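Chapter 7
The Workhouse at Odstead: Reading a Building for Its Rules
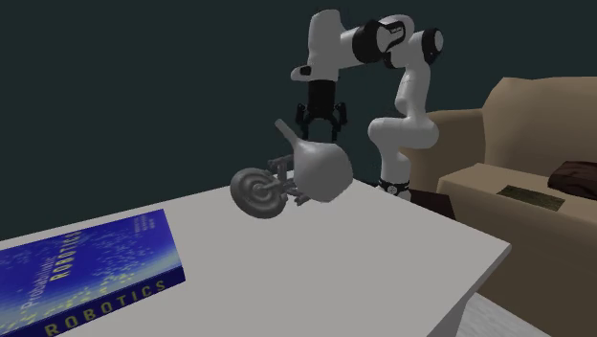 Most of us meet the workhouse first in novels, with thin gruel and a cruel master. The real places are far more interesting than that! A workhouse was a home, a school, a hospital and a workshop under one roof, and the people who planned it had firm ideas about who should be allowed to talk to whom. If you know how to look, you can still find those ideas in the brickwork.

Our main case in this chapter is the Odstead Union Workhouse, which took in poor families from 15 parishes. It was built for 178 inmates (the usual word at the time, even for babies), and in a hard January it held a good many more. Men, women, boys and girls each had a yard of their own. The walls between the yards were too high to see over, and the only room all four groups shared was the dining hall, which doubled as a chapel. Even there they sat apart and, according to the house rules, ate in silence.

What did separation feel like to the people who lived with it? The punishment book gives us some wonderful clues. It lists 42 offenses for one winter, and seven of them are the same thing: a mother or father caught at the wash-house door, trying to speak to a child on the other side. The penalty was a day without cheese. They kept going back to that door, and I love them for it.

We will also meet Kristýna Urban and Bořivoj Havlíček, whose survey of the site is the backbone of this chapter. They disagree about the small room beside the gate. Urban reads it as a receiving ward, where new arrivals were washed and given a uniform. Havlíček thinks it was a porter's store that was pressed into use later on, and he points to the late fireplace. Both arguments are set out in full in Section 7.3, and you are warmly invited to pick a side (your teacher may well pick the other one).

Later sections move on to Pirkgate, where the guardians spent more freely and the plan looks quite different, and then to the infirmary at Greenwood, which outlived its workhouse and went on treating patients long after the yards had been cleared.

Before you read on

Take a sheet of paper and sketch your own school from memory. Mark every door that students may not use, and every place where younger and older students are kept apart. Keep the sketch. You will need it when we get to the Odstead floor plan.

Key terms: union, guardian, inmate, receiving ward, outdoor relief, classification

7.1 Who Came to the Gate?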